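**Pitham cell** — two-arm bench cell at the Feltton workshop, used for small-part sorting and light assembly. Built by Gebru, moved to its present bench in August. Looked after by Mesfin Tesfamariam. This article covers setup and routine care only.

## Layout

Two arms, one with a white gripper, one with a dark grey one. Work surface is a teal mat. Wrist camera on one arm, used for checks after any gripper work. Controller is a Clestau unit, older firmware, slow to boot.

## Setup

Arms are homed one at a time, never together. Mat goes down flat before homing — a lifted corner throws off the touch height. Grippers are zeroed fully closed, then opened to 54 mm and closed again. If the two readings dont agree, zero again.

## Routine care

Every 20 hours of running:

- Power off at the controller, wait for the brakes to click.
- Wipe finger faces with a dry cloth. No solvent, it clouds the white plastic.
- Check housing screws on both grippers. Snug only; threads strip easy.
- Wipe the mat. Dust gets into the finger slots.
- Power up, run the pick check with a small hand tool. A clear-handled screwdriver on the mat is a harder target than a solid-colored one.
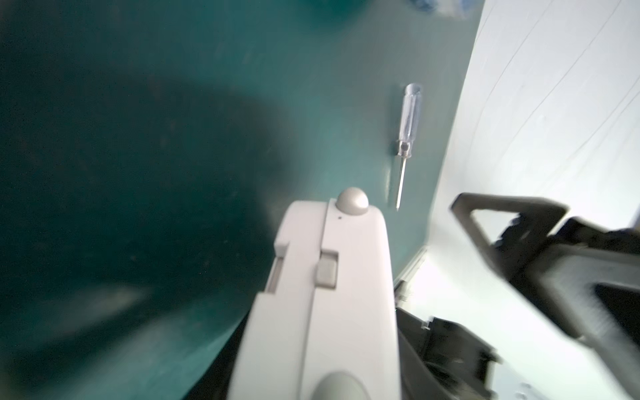 ## Known faults

Finger drift — mostly a worn pad. Swap both pads, even if only one looks bad, then re-zero.

Camera dropout — reseat the cable at the wrist first, then at the controler. The cable was replaced once, after over 67 hours of on-and-off faults.

Arm stalls on homing — usually the cable loop caught behind the base. Free it, restart, home again at low speed.

Last revised 9 Jan 2026. Torque values still missing.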